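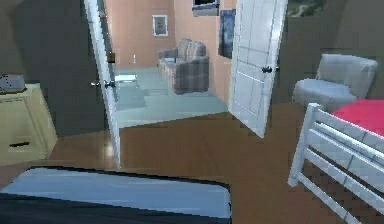
The house with no dust in it

I have spent a good part of this winter reading papers about robots that find their way around homes, and I would like to register a complaint. It concerns a method that has become so common in this field that people have stopped asking what it measures. You take a few hundred rendered houses, you drop an agent into them, you tell it to go find the sofa, and you count how often it gets there. Then you write "household navigation" in the title.

The paper that set me off came from the group behind Drinum, a navigation policy trained entirely in simulation and tested, with one exception I'll come to, in simulation too. The training set is 507 rendered homes from a collection called Losska. The test set is another 42, held out. The agent starts in one room and is given the name of an object in another. It succeeds if it stops within a set distance of the thing. By that count Drinum does very well. I have no quarrel with the arithmetic.

My quarrel starts with the houses. I downloaded the Losska viewer and walked through a good number of them, and I recommend that anyone who wants to cite the result do the same. They are handsome. Someone has put real care into the grain of the floorboards and the way light comes off them. You can stand in a dim bedroom with charcoal walls and look through the doorway at a plaid sofa in a bright peach room, and for a second it feels like visiting. Doors have proper handles. Wood gives way to carpet along a straight clean line.

That line is a good place to begin, in fact, since I have lived with one for years. In a rendered house a threshold is a change of color and texture. In the simulator settings used for Drinum, it is nothing else. The agent is a cylinder that slides over the floor plane, and carpet and wood are the same surface with different paint. In my apartment, the strip between the hall and the living room stands up just enough to stop a cheap robot vacuum, which backs off, tries again at the same angle, and stays there until I get home. A policy that has never been stopped by a threshold has not learned that thresholds exist. It has learned that when the floor changes color, a new room is coming. That is a useful thing to know, and I'd give the authors credit for it, but it is a fact about pictures.

Then the doors. In every Losska home I walked through, the doors between the start and the goal were open. The paper confirms this in an appendix: doors are set to open when an episode begins, and they don't move. I understand why. A closed door turns a navigation problem into a manipulation problem, and the authors have no arm to open it with. Fine. But an open door is also a slab of wood standing in the room, and in a real home its position changes all day. Somebody pushes it back to get the laundry through. A draft takes it. The agent trained on fixed doors has been given a world where the largest moving object in any house has been nailed down, and the results table doesn't have a row for what happens when you pull out the nails.

I wrote to ask whether they had tried it. The answer was polite and said that dynamic doors were left to future work. Future work is where this field keeps most of the house.

I want to be fair about the case for doing things this way, which is a strong one. Real homes are slow. You can't run a robot into a real dresser a few million times, and you wouldn't be thanked for trying. Simulation lets you make the same mistake over and over at no cost, it lets another lab repeat your test exactly, and it lets a student with one decent computer compete with a company. I remember what robot papers looked like before shared simulated benchmarks, when every group tested in its own hallway and nobody could compare anything. I don't want to go back to that. I also accept that some of what an agent picks up in these places is real knowledge. Sofas tend to be in living rooms. Beds tend not to be in kitchens. An agent that leaves a bedroom to look for a couch is doing something sensible, and it would be sensible in my building too.

What I object to is the step from there to the abstract, where the authors say the method "generalizes to unseen homes." The unseen homes come from the same collection as the seen ones. They were made with the same tools and the same taste, and the furniture is drawn from one catalog. If you learn your way around 507 houses furnished by one decorator and are then tested on 42 more by the same decorator, you have generalized across floor plans. You have not met a stranger.

There is a test of this, and to their credit the authors ran it, though you have to go to the supplement to find it. They took Drinum to a second set of rendered homes, the Kandpal scenes, which were built by other people from other assets. Success dropped hard. The discussion gives this two sentences and puts it down to "differences in visual style." I'd have thought differences in visual style were the whole point. My mother's house differs in visual style from mine. If changing the decorator is enough to lose the sofa, then a fair amount of what was learned is the decorator.

And then the exception. The main paper has a section on a real robot, a small wheeled base they call Juvham, which was tried in 2 apartments. It is a short section. There were 5 goal objects per apartment, chosen by the authors, and nearly all the runs counted as successes. I read it several times looking for the things I would want to know. Was the floor cleared first? Were lights on? Who decided which objects were fair? When a run went wrong because a wheel slipped, did it count, or was it restarted as a hardware fault? The paper says runs with "non-policy failures" were excluded, and it doesn't say how many there were. That one missing number bothers me more than anything else in the paper. In a home, a non-policy failure is a robot sitting in the hallway at 3 a.m. with its light on. The person who steps over it will not care which module was to blame.

A colleague who works on these systems told me I was holding a research result to the standard of a product. Perhaps. But I didn't choose the words. The authors wrote "home-ready" in their conclusion, and a press page repeated it, and by the time it reached a relative of mine it had become a question about whether she could get one to bring her pills. She doesn't have a glossy floor. She has an extension cord that runs under a rug, a cat, and a chair in the doorway to keep the cat out of the bedroom.

What would I like instead? Mostly small things. Put the cross-collection number in the main table, next to the good one. Randomize the doors, and let some of them be shut, so that the right answer is sometimes to go another way or to stop and say it can't be done. Drinum has no such answer available to it. When there is no route it keeps looking until time runs out, and the metric can't tell that apart from being lost. Report every real run, including the ones where the wheel slipped. Two apartments is a fine place to start if you tell me about the bad afternoons.

I'd also like somebody to make the rendered houses worse. I mean that as a research program. Leave shoes out. Put a bag of potatoes against the door so it only opens halfway. Turn the lamps off in half the rooms and hang a mirror at the end of the hall. There has been work on clutter, I know, but most of it scatters objects at random, as though a box of props had been dropped through the ceiling, and that isn't how mess works. Mess collects next to doors and at the foot of beds, exactly where a robot needs to go.

The Drinum group has said a follow-up with more homes is coming in February. I expect the success rate will go up. I'll be reading the supplement first, and I will be looking for the count of excluded runs.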